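Carry-on only for 7 nights, small personal bag – is it doable?
Travel > Packing and Luggage > Page 1 of 1

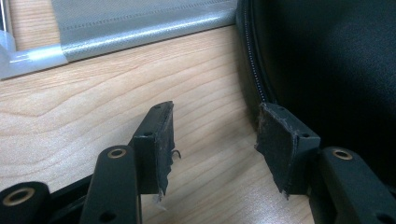
Re: Carry-on only for 7 nights

fulby_feet
Original poster

Going to see my sister in April, 7 nights, one budget flight each way. Fare includes a personal item and that's it. Adding a real carry-on costs $83 round trip, more than I paid for the seat on the way out. So I want to do the whole week out of one small zippered bag. Weather could be anything from 40s to 70s. We'll do one nice dinner, the rest is walking around and sitting in her kitchen. She has a washer. Has anyone done a full week like this and not hated it? Mostly stuck on shoes.

Giteck
Posts: 1,242

Yes. Easy. Wear the heavy shoes, pack one flat pair. Three tops, one spare pants, underwear for four days, wash once. Jacket on your body. Done.

People overthink this. It's a week at your sister's.

seonmi_y

Done it twice with a teenager so if we can you can. Things that helped us:
Rolled the soft stuff, folded the jeans.
Toothpaste, shampoo etc – just use your sister's. Ask first lol.
Chargers in a sock.
Book on the phone. I hate reading on the phone, did it anyway.

The nice dinner is what gets you. I wore a black knit dress that doesn't wrinkle, with the same flats I wore all week. No one looked at my feet.

Seon-mi Yoo

Banjo_Lin

Going to disagree with everybody. Pay the 83. You're there a WEEK. I did five nights out of a backpack last spring and spent the entire trip doing laundry and wearing a damp sweater. Then I bought a sweatshirt at a gift shop for 30 bucks plus an umbrella plus socks, so what did I save. And coming home you have no room for anything. Sister gives you a jar of something, now what.

Giteck
Posts: 1,242

A jar of something is over the liquid limit anyway.

Banjo_Lin

Not if its in a checked bag.

Giteck
Posts: 1,242

Nobody was talking about a checked bag. The 83 is for a carry-on. Read the post.

Banjo_Lin

Fine. Point stands about the sweater.

fulby_feet
Original poster

Ok ok. There will 100% be jars. She makes plum jam. I can leave those for when my brother in law drives up in summer.

Seon-mi the dress is a good idea, I have one sort of like that. Does the bag really fit under the seat once it's full? Mine bulges at the front pocket when I put anything in it. Measured it empty and it was fine, stuffed is another story

seonmi_y

Leave the front pocket flat. Boarding pass, gum, nothing else. The bulge is what they see at the gate. Put the bulky things along the back panel, then it sits against you when you wear it and looks smaller than it is.

Also my mother in law (Mal-soon, she is 70s and travels lighter than any of us) says pack it the night before, carry it around the block, take out whatever you were annoyed about. She took out a hair dryer and a second cardigan. I took out nothing and had a sore shoulder until the return flight

Furnholm_Dad

Do packing cubes help or are they a scam? Wife bought a set. To me it's just bags in a bag.

Giteck
Posts: 1,242

Bags in a bag. They're good for finding things, they don't make clothes smaller. The squeeze kind with the second zipper does a bit, for sweaters. Then your bag weighs more than you expected so check if your airline weighs personal items. Most don't bother, a few do.

Banjo_Lin

I like cubes. One for clean one for dirty. Without that it's soup by day three.

Furnholm_Dad

Soup is my current system so ok, will try them

fulby_feet
Original poster

Did the around the block thing tonight. Took out: second jeans, the big hairbrush, a hardcover I was never going to read. Kept the rain shell even tho it's fat – I'll wear it on the plane if I have to. Shoes are sneakers on feet, flats inside, each one stuffed with socks. Zips shut with no sitting on it.

Not paying the 83. If I end up in a damp sweater Banjo gets to say so.

Banjo_Lin

I will be checking this thread in April.

seonmi_y

Bring a thin tote folded flat for the way back!! Check the airline allows it first, some count it as a second item. You can wear it under the coat if they're picky.

Giteck
Posts: 1,242

Or wear the jam.

fulby_feet
Original poster

Tote is in. Thanks all. Still open to ideas on the rain shell, does anyone have one that folds into its own pocket and really keeps water out? Under 30 if posible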